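Cheema Tableware Gallery: The Lavender Plate and the Teal Mug
Posted October 12, 2018

Cheema is our everyday line of cups and plates, made for small kitchens and sold by the piece. We get a lot of questions about the two pastel colors, and the swatches on the order form do not help much. Both colors look different under a store light than they do at home, so we have put together a gallery with the plate and the mug on a plain white table.

The lavender is pale and leans toward gray. Next to bright white dishes it looks more purple, and next to cream dishes it looks more gray. The teal is a light blue-green, and it goes with most of the older Cheema colors.

If you are matching pieces you bought before January, please compare them in daylight before you order. The lavender was mixed again at that time and came out slightly lighter.
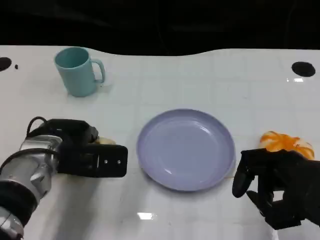
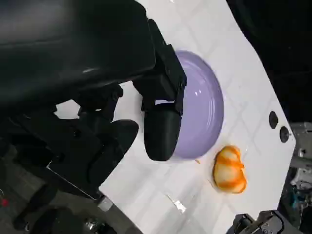
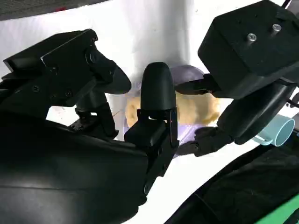

First picture: teal mug, lavender plate, and an orange-and-white piece to the right of the plate. Second picture: the plate closer up, with the light on its rim.

Notes on the pieces

Plate. Round, with a raised rim and a shallow center. The rim keeps toast crumbs and a little sauce where they belong, but it is not deep enough for soup. For soup, look at the Nakeo bowls, which come in the same lavender. The plate is item 785 on the order form. It is sold singly or in a box of six.

Mug. Straight sides with a very slight taper toward the base, and a curved handle. It is ceramic with a matte look, while the plate is glossy, and some people prefer not to mix the two finishes. The mug is item 121. The handle fits most hooks, but please measure if you have a narrow rack.

Care. Wash with a soft sponge. Tea marks inside the mug come off with baking soda and warm water. Stack plates with a paper towel between them if they are going into storage.

Orders

Single pieces can be picked up at the Larnamness store during regular hours. Boxes are packed at Prirkeck and take a few days longer. Orders of 16 pieces or more are packed in two cartons, and both cartons ship together.

Replacement pieces can be ordered one at a time. Write the item number and the color on the form, and tell us if you need the older lavender. We still have a small number of plates in that shade, but no mugs or bowls.

The next gallery will show the serving dishes and the covered butter dish.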